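Annual passes for Clivitz go on sale this week and my feed is full of people calling them a steal. I have a few doubts. Thread.

The pass costs 170. A day ticket is 60. So three visits and you're ahead, says every blogger who got in free on press day. Fine. Now open the blackout calendar.

Every Saturday in April is blacked out. So is most of the summer, and so is the week after Christmas. If you have kids in school, you've just bought a pass for the days your kids are in school.

Parking isn't included either. Last year's pass covered it. The new page says "parking benefits available," and I clicked through four screens without finding out what the benefit is.

Then there's Dullorska, the new coaster. Pass holders get "priority consideration" in line. I asked at the gate what that means and the guy read me the same two words off a card.

Mackenzie Li rode it at the preview and says it's good. I believe her. She also waited 79 minutes for a ride that lasts less than two, and that was with invited guests only.

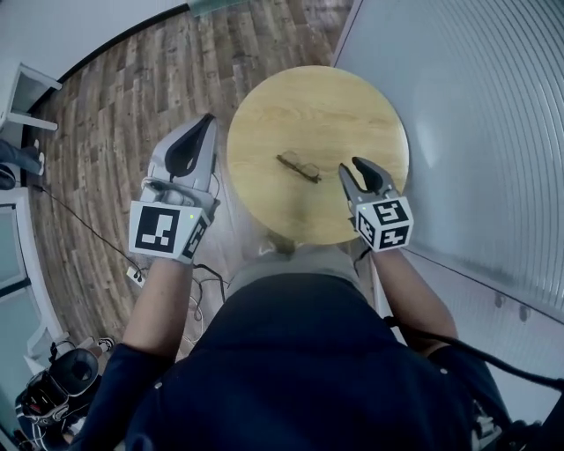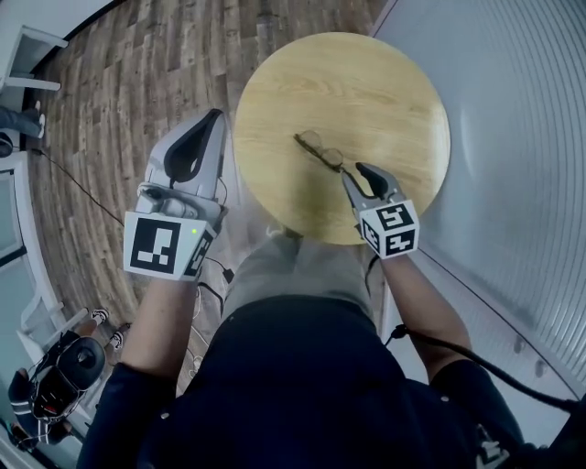
Glasses and grippers over a round wooden top, both times.

Back to the fine print. The pass renews by itself. You have to cancel 7 days before it runs out, by phone, during office hours. Companies that expect you to love the product don't usually set it up that way.

Csaba Barta pointed out that the Provska park across the river does a pass with no blackout dates. True. It also has half the rides, and the log flume has been "opening soon" for two seasons. I'm not sending anyone there with a straight face.

Shireen Dlamini asked if the food discount makes up the difference. It's ten percent, sit-down restaurants only. We eat fries from a cart like everyone else, so for us it's zero.

Who should buy it? People who live close and have Tuesdays off. Retired couples, maybe. For a family coming from out of town twice a year, two day tickets each is cheaper and you don't have to phone anyone.

If somebody has used the priority line on a normal weekend, tell me how long you stood there. Times please, I've heard enough "totally worth it."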